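Environmental Health Practice - Unit 6 handout
Small water systems: sampling, chlorine residual, flushing
Notes by Malathi Acharya. Revised May 22, 2023

Read before lab. Bring a calculator, the phones are too slow for the drill section.

1. Where we left off

Last unit was source protection - wells, setbacks, surface runoff. Now we are past the treatment plant and in the pipes. Most of what goes wrong in a small system goes wrong here. Old mains, dead ends, low turnover, a storage tank with a bad hatch screen.

Running case all unit: Brerkmont. Small rural system, 1458 people on the books, one tank, two wells. Second case is Savlow, which buys its water from next door and has no treatment of its own. Keep them separate in your notes, people mixed them up badly on the last assignment.

2. Terms you need cold

Free chlorine - what is left over and still able to disinfect. Measured in mg/L.
Combined chlorine - chlorine already tied up with ammonia and nitrogen compounds. Weaker disinfectant, more taste complaints.
Total chlorine - free plus combined. So combined = total minus free. Yes this will be on the worksheet.
Residual - whatever is measured at the tap or sample point, not what was dosed at the plant.
Demand - what the water used up. Dose minus residual.
Dead end - main with no loop. Water sits, residual drops, sediment settles.
Water age - time since it left the plant or tank. Old water = low residual, usually.

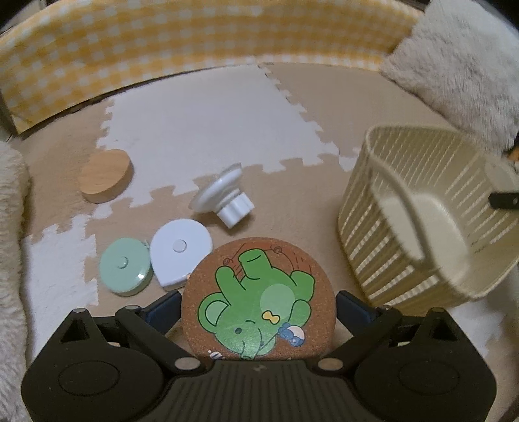

Fig. 1. Cork coaster, cartoon bear.

3. Sample points

A sampling plan is a map plus a list. The map shows the mains, tank, wells, pressure zones. The list says which tap, who has the key, what gets tested.

Picking taps:
- smooth spout, no threads if you can get it
- cold line only
- no swivel faucets, no leaky stems (water runs down the outside of the spout and into your bottle)
- no outdoor hose bibs near the ground unless there is really nothing else
- take off the aerator

Spread them out. A plan with five taps all near the tank tells you about the tank. Want at least one far end, one near the source, one in each pressure zone. Brerkmont has two zones and the old plan had every tap in the lower one. The upper zone went unsampled until Nithin Kulkarni redrew the map in March.

Write down WHY each tap was picked. The next person will want to move it.

4. Collecting a coliform sample

Bottle is sterile and has a pinch of white powder or a small pill in it. That is sodium thiosulfate, it kills the chlorine so the chlorine doesn't keep killing bacteria on the way to the lab. Do not rinse it out. Every year somebody rinses it out.

Order of work:
- wash hands, gloves on
- remove aerator, run cold water several minutes, until temp is steady
- take chlorine reading now, write it down now
- disinfect the spout, run again
- turn down to a thin steady stream, don't touch the tap after that
- open bottle, hold the cap facing down, never set it on anything
- fill to the line, leave headspace
- cap, label, cooler with ice packs

Label needs location code, time, initials, residual. Lab rejects for missing time more than anything else. Holding time is 30 hours for drinking water coliform, and that clock starts at collection, not when you get back to the truck. If the courier leaves at noon, plan the route backward from noon.

Chain of custody form - everyone who holds the cooler signs. No gaps.

5. Reading the result

Total coliform absent: fine, file it.
Total coliform present, E. coli absent: indicator. Somthing got in or something is growing. Repeat samples - same tap, one upstream, one downstream. Get them within 24 hours of hearing from the lab.
E. coli present: different day entirely. Call the state office right away, repeat samples, get the public notice ready.

A positive does not mean people are sick. A negative does not mean the whole system is clean. It is one bottle from one tap. Say this out loud to yourself before you talk to the public.
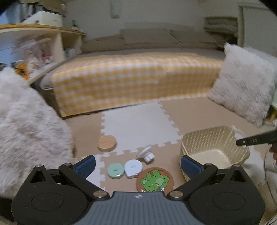 6. Flushing

Two kinds.

Conventional: open hydrants in the problem area and let them run till clear. Quick, wasteful, water comes from every direction so velocity is low.

Unidirectional: close valves so water comes one way only, from clean to dirty. Higher velocity, scours the pipe, uses less water overall. Takes planning. You need to know which valves work, and in an old system you don't.

Rules of thumb: start at the source and move outward. Large mains before small. Never pull system pressure under 20 psi - below that, backflow gets possible and you have made yourself a new advisory. Someone watches a pressure gauge the whole time. Open and close hydrants SLOW, water hammer breaks old pipe.

Dechlorinate if it runs to a creek. Fish don't care that it is drinking water.

Record: hydrant number, open time, close time, flow, residual before, residual after, color. Residual after should come up. If it doesn't, either you didn't flush long enough or the low residual is coming from upstream.

7. Drill (do these before lab)

a) Brerkmont opens one hydrant at 180 gallons per minute for 50 minutes. Total gallons used? (9,000. Check that you can get there.)
b) Same job, the dead end pipe holds 244 gallons. How many pipe volumes went through? Is that more then you needed? Say why.
c) Total chlorine 1.1 mg/L, free 0.3. Find combined. What would you suspect?
d) Dose 1.8 mg/L, residual at first customer 0.9. Find demand.

Show units. No units, half marks.

8. For discussion - how much flushing is enough

Savlow flushes on a calendar, spring and fall, whole system. Brerkmont flushes only when residual drops or complaints come in. Both have operators who swear by it. Think about staff hours, drought rules, customers with brown laundry, and what each approach misses.

My own lean is calendar for dead ends and on demand for the rest, but I have changed my mind on this before. Responses from last term's class board are posted underneath, worth reading before you write yours. 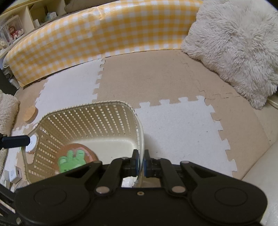
Ruoxi Cheng: I'd go with on demand, but only if the residuals are being logged every week. Without the log you are waiting for complaints, and by then the water has been bad for a while. Savlow can't raise its own dose so the calendar makes more sense there.

Dilek Soylu: Agree about the log. But a calendar also means the valves get turned twice a year. On demand, they seize.

Good point on valves, nobody else raised it. Add it to section 6 of your notes.

9. Due

Drill sheet at start of lab. Sampling plan for Savlow, one page plus map, the week after. Hand drawn is ok if I can read it. Questions on the map go to Jhun Barredo, he has the base layer files.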